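Okay, thread time. I've spent most of July rewriting our tote handling rules for the robot cells at Cotinau and I have opinions (so many opinions!)

31 replies · 48 shares

Rule one, and I will fight for it: grip the wall, never a label, never a lid, never whatever the bin is full of. Write down WHICH part of the wall too. "Grab the side" is how you get two shifts teaching two different picks.

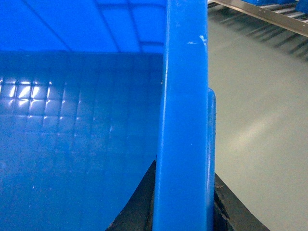
Our old sheet said "close until secure," and what does secure even mean?? The new one gives a number. 4 mm max squeeze past first contact, then hold, then a short test lift before anything travels. Saulius Venckus wanted the test lift in bold. It's in bold.

12 replies · 19 shares

Rule two is scuffed totes. A scuff is fine. A crack at the rim means it comes out of rotation that same shift, no "one more run." We've got 700 totes on the Mao line and I'd rather lose a few early than sweep up snacks on a Friday night.

Rule three: check the neighbors! Bins get parked close together and everybody plans for the one being picked and forgets the fingers need room on the outside of the wall too.
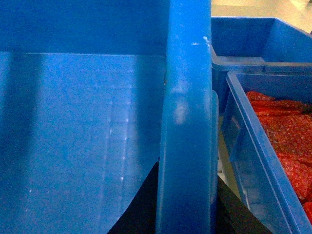
So clearance gets checked with the gripper OPEN, at its widest, full bins and empty bins both. If it doesn't fit, a person spaces the bins out with the cell stopped. Stopped, as in locked out, tag on, key in your pocket. Paused doesn't count.

8 replies · 22 shares

Still arguing about who signs off when somebody edits a grip point. I say two people, the Jomel folks say one plus a log entry. If your site has a rule for this, please send it my way, I'll read anything!

776 likes

More from this author
Clollilel cell, week one notes
Why I color code my lockout tags
Tote labels: stop putting them on the rim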